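4.2 What counts as "put away"?

I should admit up front that I started this part of the study thinking it would be the easy one. We had the shelving survey from Ratside, we had the diaries from the Flillitden households, and all I wanted was a working rule for when a snack packet is stored and when it is just sitting somewhere. Two months later I was still arguing with myself over it (and with anyone who made the mistake of having lunch near me).

The trouble is the open container. A jar with a lid is simple: the food is in, the lid is on, everybody agrees. But most of the homes in our sample keep their small packets in clear plastic tubs with no lid at all, and people use those tubs in wildly different ways. Some lay every packet flat. Some stand them up like files in a drawer. And a lot of people, me included, drop the thing in at one end and let it lean wherever it wants to lean!

Arnardóttir's older coding scheme would call a leaning packet "unstored" if any part of it rises above the rim. I used that rule for the first 400 diary entries and hated it. It threw out packets that their owners plainly thought of as put away, and one diary keeper wrote in the margin, in capitals, IT IS IN THE BOX. Fair enough. The Hasham scheme goes the other way and counts anything touching the inside of the tub, which let in a bread bag that was mostly on the counter.

So I ended up with something in between. A packet is stored if its base is inside the walls and it would stay there if you let go and walked off. How high it sticks up gets written down separately, as does the side of the tub it ends up on. Figure 3 shows the kind of arrangement I mean: one red and black packet in a clear rectangular tub, leaning in the right half with its top above the rim, and the left side left empty. Under the old rule that is a miss. Under mine it is recorded as "in, leaning, high," provided it stays put when released.

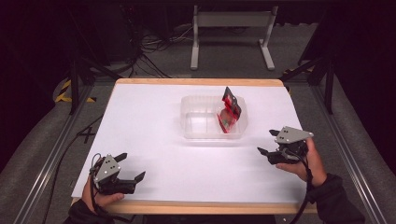
Figure 3. Clear tub with one leaning packet, on the white-topped table.

I recoded all 2,000 entries with the new rule in June, and 1,592 of them came out as stored. The rest were a mixed bag, mostly packets resting across the top of a full tub, plus a stubborn little pile where the diary keeper's wording was too vague for me to say anything at all. I left those as "unclear" and did not try to guess.

One thing still bugs me. Crinkly bags hold a lean much better than smooth ones, at least in my own kitchen, and the diaries never asked what the bag was made of. A half-full bag slumps too, so the same packet might be "high" on the first day and "low" by the end of the week without anyone having moved it on purpose. I kept each entry as its own record for that reason, and the 2 follow-up questions we added to the diary form (how full is it, and does it crinkle) are taken up in Section 4.3.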